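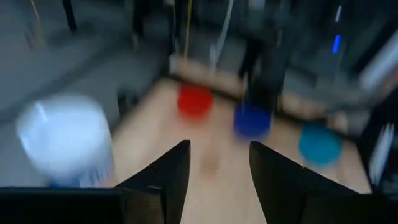 Figure 2. Three round colored objects in a diagonal row on the far side of a wooden tabletop.

4.2 Wind delay and putting on the second day

Rounds were pulled from the scoring sheets of the Parnudetti amateur series, January to June, women's field only. 1530 rounds after cleaning. Withdrawals dropped, also any card with a missing hole. A round counts as "split" if play stopped and the player came back to the same hole later, no matter how long the gap. Rain and wind stops pooled here, lightning stops treated apart (section 4.4).

Main result first. Split rounds had more putts per green in the two holes right after the restart, then went back to the player's own average. Long game hardly moved. Fairways hit, no change we could find. Kang's earlier work on the Feninier course had the same bump but a longer tail, five holes or so; her greens were slower and the field was smaller.
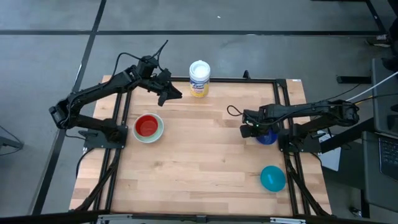 Length of the stop matters less than we expected. Stops under 30 minutes and stops over 80 minutes gave almost the same bump. Between those the data is thin, mostly one wet morning at Lasto, and we would not lean on it. Players who were on the green when the horn went did worse than players on the tee, see Table 3. Marking the ball and walking off seems to cost something. Could be the read, could be the green changing under them, the sheets dont say.

Starting position was checked too. Leaders and players near the cut line both showed the bump. Kong (personal communication) suggests splitting by group size, since a group of 2 restarts faster then a full group. Tried it, too few small groups for a test.

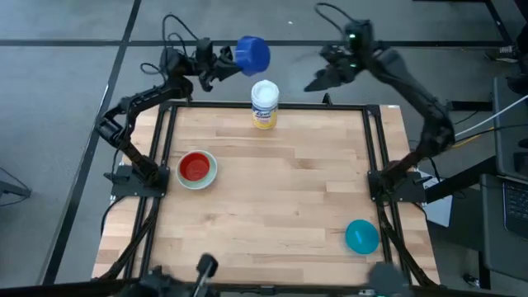
Jiang's index of green speed was added as a covariate in model B. It took up part of the effect, the restart term stayed positive. Model C with player as random effect, same sign, wider interval. We report B in the tables and C in the appendix.

Practice putting during the stop was not recorded at Lasto and only patchy elsewhere, so left out of all three models.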